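Print this page | E-mail this page

Ernasik Home Handling Study: Frequently Asked Questions

What is the study about?

We are testing whether a robot arm can learn to pick up, spread and fold cloth from recordings made by people in ordinary homes. The people do the task with a hand-held gripper that carries its own camera. No robot is present while the recordings are made. The recordings are later used to train a policy, and the policy is run on an arm in our lab at Gastwood.

Why cloth?

A cup has one shape. A piece of cloth has a new shape every time it is put down, and most of it may be hidden under its own folds. Methods that work well on boxes and bottles tend to do poorly on fabric, so it makes a useful test of the method.

What did you find?

A policy trained on home recordings finished the spreading task in 71 of 100 trials. A policy trained on the same number of recordings made in the lab finished 48 of 100. Both were tested with cloths and bed covers that did not appear in the training data. The full tables are in the Tellier report.

What counts as a finished trial?

The cloth has to end up in a single layer, with no corner folded under, within two minutes. A person scores each trial from video without knowing which policy was running. If the cloth falls on the floor, the trial is scored as a failure even if the arm could have reached it.

How many homes took part?

Recordings came from 30 homes. Two more homes were recorded but left out when we found that the clock in one of the grippers had drifted.

How long is a recording?

Most run for less than a minute. A visit produced 116 recordings on average, with breaks, and took most of an afternoon.

Does the pattern of the bed cover matter?

Yes, more than we expected. Plain covers close in color to the cloth gave the worst results, with the policy often reaching for a wrinkle in the cover. Checks and other printed grids were easier. We think the lines help the policy tell where the cloth ends, but we have not tested this on its own.

Do you tidy the room first?

No. We ask people to leave shelves, pillows and blankets as they are. The camera has a very wide view and picks up much of the room behind the bed, and we want that variety in the training data. Letters, family photos and anything with a name on it can be covered or moved if the household wishes.

Why does the lens distort the picture so much?

The wide lens keeps both fingers and a large part of the surroundings in view at the same time. Flat surfaces look domed as a result. We train on the images without correcting them, and the arm in the lab carries the same lens.

Can the gripper pick up thin fabric?

Usually. The hard part is the first pinch, when the sheet is flat and there is no edge to hold. People tend to push the fabric a little to raise a fold and then close the fingers on it. The policy picked up this habit from the recordings without being told to.

What do the recordings look like?
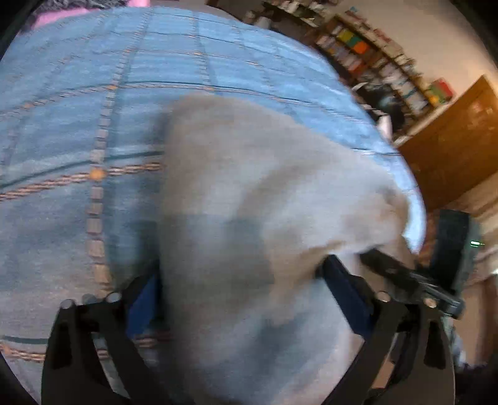
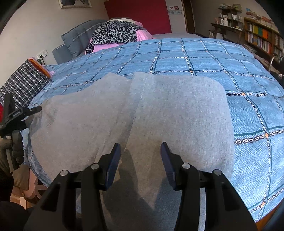 Grey fabric on a blue bed cover, seen from the gripper camera.

Each recording is stored with the finger opening and the path of the gripper through the room. The path is worked out from the video and a motion sensor. When the cloth fills most of the view there is little for the tracking to hold on to, and the path can jump. We discard a recording if the jump is larger than 2 cm. This removed around 9 percent of the total, nearly all of it from close work on large sheets.

Did you try two grippers at once?

Yes, for folding. The results are weaker so far. The two paths have to agree with each other closely, and a small error in either one shows up as slack or a hard pull on the fabric. We expect to report on folding separately.

Which training method was used?

The policy is called Tu. It takes the last two camera images and predicts the next short stretch of motion, then repeats. It has no model of cloth and does not try to estimate the shape of the fabric.

Will the data be released?

We plan to release it in April for research use. Recordings from households that asked to be left out of the public set will not be in it.

Can my household take part?

Recording for this round has closed. Requests for the folding round can be sent to the study desk, which answers mail on Thursday.

Print this page | E-mail this page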